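We use cookies to remember your settings and show you relevant content. By continuing to browse you agree to our use of cookies. Accept | Manage

Cleaning the back of a board: sponge or no sponge?

dulolcombe_dan
Posted 5/6/20
I've got 4 old control boards out of a Womden heater and want to get the sticky residue off the solder side before I put them back. Right now I have alcohol, a soft brush and a pack of kitchen sponges, the kind with the green scrubbing layer. Can I use the sponges or should I order something?

fluxpot
Don't use the green side. It's abrasive and it will dull the solder mask, and on thin traces you can go right through to the copper. The soft side with alcohol is okay but it sheds bits. Brush is better.

Enriquez_Repair
I disagree about the soft side. I've used cut-up cellulose sponge for years on the back of boards and never had a problem with bits. Rinse it first, let it dry, then dampen it with alcohol. Throw it out after 2 boards.

fluxpot
Any component legs sticking out will tear it up. That's where the bits come from. If the legs are trimmed flush then fine.

derkville77
I don't clean with them at all but I keep a few on the bench. They're good for leaning a board on when you need it at an angle, and you can poke loose leads into them. Cheaper than a stand.

dulolcombe_dan
Do you cut them down or leave them whole?

derkville77
Both. A whole one flat on the table with a smaller piece on top gives you two heights. Scrubbing side up on mine, it grips more.

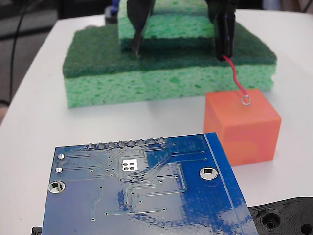 Two sponges, orange block and a blue board, copper side up.

fluxpot
That red wire with the ring end, is it your ground lead? And I'd still want a proper mat under a board. Dry sponge can hold static.

derkville77
Just a wire. I don't power anything up on there.

Enriquez_Repair
Mat for me too, on that point I agree with fluxpot. Sponge for wiping, mat for sitting on.

dulolcombe_dan
OK. Going with the brush first and the soft side for whatever is left. Will try the worst board tonight.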